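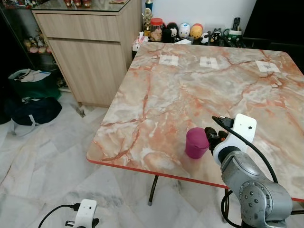 Marble-pattern top with the red edge trim, dark metal leg.

Ticket 77 – Tabletops feel tacky after cleaning
Site: Goltport
Product: Vurton surface cleaner, concentrate
Status: Reopened by customer

Customer, Monday 9:10 a.m.
Reopening this because I don't accept the last answer. I was told the tacky feel is "normal bedding-in" and would go away by itself. The tables have been in use since July. How long does bedding-in take? The feel is worst in the middle of the top and you notice it most when you rest a forearm on it. Paper sticks slightly and lifts with a little crackle.

Support, Monday 9:55 a.m.
Thanks for the update. The usual cause is residue from an overly strong mix. Please confirm your dilution and whether you rinse afterward.

Customer, Monday 10:20 a.m.
We mix by the label, 8 ml to the liter, measured with a syringe. No rinse, because the label says "no rinse needed" in large letters. If it needs a rinse, I'd suggest changing the label.

Support, Monday 11:05 a.m.
Understood. Could you tell us who supplied the tables, and whether all the tops are affected? Some finishes react with our product.

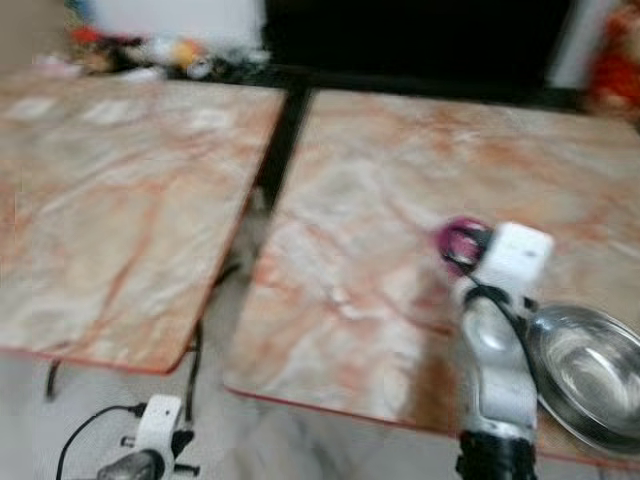 Two of the tops side by side, same pattern on both.

Customer, Monday 11:40 a.m.
Sheehan supplied them. I called and they say the finish is fine with any mild detergent, so each of you is now pointing at the other. Both tops in the corner have the problem. The older plain desk in the office gets the same cleaner and the same cloths and feels fine, which might support your theory about the finish. I'm not convinced – that desk gets wiped maybe once a week, and the tables every day.

Support, Monday 1:15 p.m.
Daily use could allow a film to build up. Please try the following on one table only:
1. Wipe with warm water and a fresh cloth.
2. Dry fully with a second cloth.
3. Repeat once.
4. Leave for an hour and compare with the other table.

Customer, Monday 3:30 p.m.
Done, using cloths straight out of the packet.

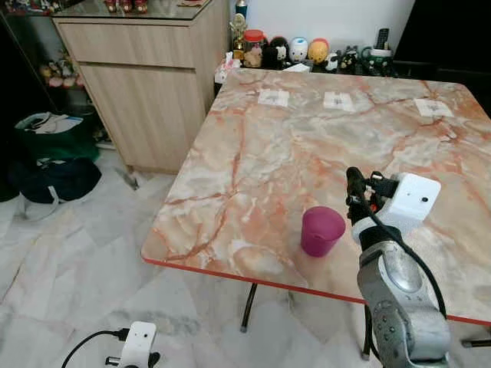
The rinsed top feels noticeably better. It still drags a bit toward the back, but I may have been lazy there. The other one is as bad as ever. So it probably is residue, and I'll give you that much, but it's residue from a no-rinse product mixed at the strength you print on the bottle.

I'd like to know if the Foltwood warehouse has had the same complaint about this batch. Your leaflet promises "1,000 wipes, no build-up" and I'd be curious to see how that was tested.

Support, Monday 4:10 p.m.
Passed to Foltwood with the batch query. In the meantime please halve the dose and rinse with plain water once a week. Ticket stays open.

Customer, Monday 4:25 p.m.
Will do on one table. The other gets plain water only, and I'll report on both before I order another bottle.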